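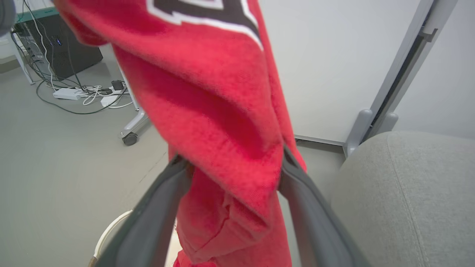

The fleece sweatshirt is a pullover garment for the upper body, made from a knitted synthetic fabric whose surface has been brushed until it turns fuzzy. It occupies the ground between the sweater, which requires care, and the blanket, which requires sitting down. Most households own several and can account for the purchase of perhaps one.

Fabric

Fleece is usually knitted from polyester yarn. The cloth is passed over rollers set with fine wire, which pull loops of fiber loose and raise a nap, and it is then sheared to an even height. Brushing may be done on one side or both. The name is borrowed from the sheep, who had no say in the matter and whose product it was meant to replace. Cotton sweatshirt fleece is a different material, smooth on the outside and brushed on the inside, and the two are mixed up constantly in stores, catalogs and arguments.

The raised nap traps air, and the fabric is warm for its weight. It dries quickly. It also lets wind straight through, a fact generally discovered outdoors.

Color and printing

Polyester takes bright color well and holds on to it for years, so a red fleece bought in a moment of confidence will still be red long after the confidence has gone. Reds with a little pink in them are common in team and school wear, where the aim is to be seen across a field.

Large letters and numerals are the usual decoration, often in a dark color with a pale outline. Printing on a brushed surface is awkward. Ink tends to sit on the tips of the fibers, and a heat-applied graphic needs enough pressure to flatten the nap under it, leaving a faint pressed border that some buyers take for a design feature. The textile writer Thirumalai Namboodiri, in a short handbook on casual knitwear, gives the outline credit for hiding "a quarter inch of bad aim." Embroidery avoids the problem and costs more.

The Bedberg mill produced a heavy brushed jersey for printers under the name Flirklow, sold in rolls and later as finished blanks with a minimum order of 1,000 pieces. Clubs with 7 members found this discouraging. A lighter cloth, Okeck, was offered the following November and pilled so badly that it was withdrawn.

Care

Fleece is washed cool and inside out, with a mild detergent and without fabric softener, which coats the fibers and mats them down. It should be kept away from towels, whose lint it collects with real dedication. Tumble drying on low is tolerated. An iron is not: the nap melts into a shiny patch the exact shape of the mistake.

Pilling appears first under the arms and at the cuffs. A fabric shaver removes the pills -- and, used with enthusiasm, the fabric.

Folding and storage

The cloth is thick and springy and resists a sharp crease. Picked up by a single pinch, it bunches into a soft roll and hangs more or less straight down, with no hint of where the sleeves have gone. The common method is to lay it face down, bring both sides to the middle with the sleeves along the back, and fold upward in thirds. The Pisharody fold ends by tucking the body into the hood, and so works poorly on garments without one.

Hangers are seldom recommended for heavier pieces, as they leave small peaks at the shoulders. The back of a chair remains the most widely used storage system.

See also: Sweatshirt; Jersey (fabric); Napping (textiles); Laundry symbols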